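How to Stack and Store Colorful Plates Without Chips or Scratches
January 2019

I love colored plates. White ones are lovely and practical and I own plenty, but nothing cheers up a Monday supper like a stack of pinks and blues on the shelf! The trouble is that glossy colored glazes show every scuff, and most scuffs happen in the cupboard. A little care with stacking goes a long way, and the whole job takes less time than you would think.

What you need

A clear stretch of table or counter
A soft dry cloth
Felt or paper plate liners (I use the plain round ones from Wamen, but cut-up paper towels are fine)
A shelf or drawer that you can reach without stretching

Step 1. Sort by size first, color second

I know, the colors are the fun part. But the biggest plates have to go at the bottom or the stack will wobble, so get your sizes sorted before you start playing. Wipe each plate as you go, and turn it over to feel the foot, the unglazed ring on the underside. Run a fingertip around it. If it feels gritty, that is the ring that will scratch whatever you put under it, and it deserves a liner every time.

Step 2. Build your pairs

Now the colors! I like to work in pairs, one pale and one stronger, so that a thin edge of the lower plate peeks out and I can tell what is in the stack without lifting anything. Pink over blue is my favorite this winter.

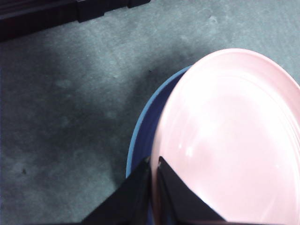

Lower the top plate straight down, with both hands if you are doing it by hand, and let go only when it is sitting flat. Sliding it into place is what leaves those gray marks across the glaze. If it lands a bit off to one side, lift it and set it down again before you add another. A small offset in the first pair turns into a real lean by the time you reach the top.

Step 3. Stop at 8

That is my limit for dinner plates, liners included. My old Brimard shelf could take more weight than that, but my wrists could not, and a tall stack means you are always lifting five plates to get at the sixth. Two short stacks side by side beat one tall one.

Step 4. Unstack the same way

Getting plates out again is where people get careless (me too, usually when the pasta is ready). Take the top plate by the rim, lift it clear, and put it down somewhere with plenty of room before going back for the next one. A plain dark tabletop is great for this because a pale blue plate really stands out on it — you are much less likely to knock it with your elbow.
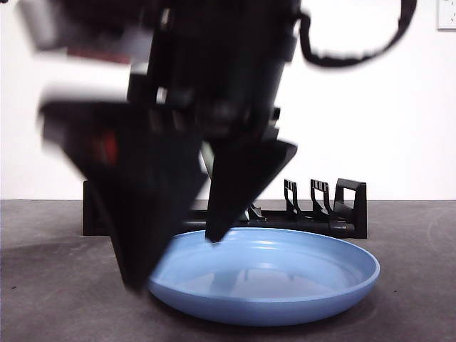 Check the rims while you have each plate on its own. Look along the edge toward a window and any tiny chip will show up as a dull spot. Chipped plates get a new life under flower pots at my house.

A note on drawers

If you store plates in a deep drawer, add pegs or a divider. I have the Skomden insert in mine and moved the pegs in September when I bought wider bowls. Leave a finger's width at each side, and close the drawer slowly the first few times to hear whether anything rattles.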